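Equipment notebook, cell 2
29/10/2024

Planning round for the second arm cell. Money has to be committed before April, and the Flellotstead move eats whatever is left after that, so working through the list properly now.

Quotes in hand:

Erkura: arm plus controller, 24 months' cover included. Lead time not stated, have asked twice. Their teach pendant is extra and we don't need it if we keep driving from the PC.
Waloveck: arm only, controller priced separately, total comes out higher. Cover is 12 months. They do hold spares in the country, and last year's wait for a wrist joint is still fresh in the memory.
Kurtuluş: tooling only. Tool shafts, clamps, adaptor plates. Cheapest on all three, but minimum order applies to the plates.

Leaning Erkura for the arm and Kurtuluş for tooling. The flange patterns need checking against each other before anything is signed. The Erkura drawing gives the bolt circle but not the dowel position. Do not assume.

Bench side. Cell 1 was put together from what was in stores and the worktop has been altered more than once. For cell 2 I want the top, the board and the fixings on one order with one set of drawings.
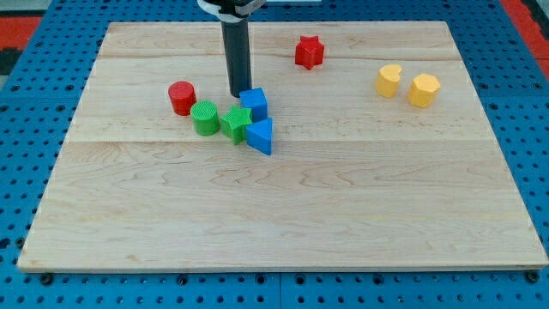
Work surface costs are small next to the arm but they decide how much time is lost at every changeover. Perforated top stays: the regular hole grid lets us shift a fixture and write down where it went. Cell 2 gets the same, with a wooden board bolted over it. The glued-plank maple is pleasant to work on, but the seams run straight across it and the grain is strong, and I would like a plainer surface for the camera work. Priced a single sheet of birch ply, painted matt grey, at 148 delivered including edge sealing. Second sheet as a spare would be sensible, as we will certainly drill one wrong. Fasteners should be countersunk on the new one.

Blocks: another shape-sorter set, same type, so that runs on the two cells can be compared. Retail sets are cheap enough to go through consumables. Buy two, keep one sealed. Colours vary between batches, so order both sets together.

Tool shaft: spare of the plain cylindrical type for pushing tasks, plus one clamp. No gripper in this round. A decent parallel gripper with its coupling would take almost 600 out of the tooling line, and nothing planned before April needs one. Revisit once the pushing runs are written up.

Things left off last time that must go on this time:
- emergency stop on its own bracket, not cable-tied to the leg
- cable chain for the arm base
- second network switch
- floor fixings for the bench, if Flellotstead is a concrete floor (find out)
- carriage. Erkura quote is ex works.

Contingency. Have put 100 against fixings and odd brackets. Probably light. Cell 1 overspent on exactly this heading, mostly on bolts of the wrong length.

Open points:
Lead time from Erkura, in writing.
Dowel position on the flange.
Whether Kurtuluş will waive the minimum on plates if the clamps go on the same order.
Does the present controller licence cover a second arm on one PC? If not, there is another line to add and the Waloveck price looks less bad.
Lighting for cell 2 not priced at all yet.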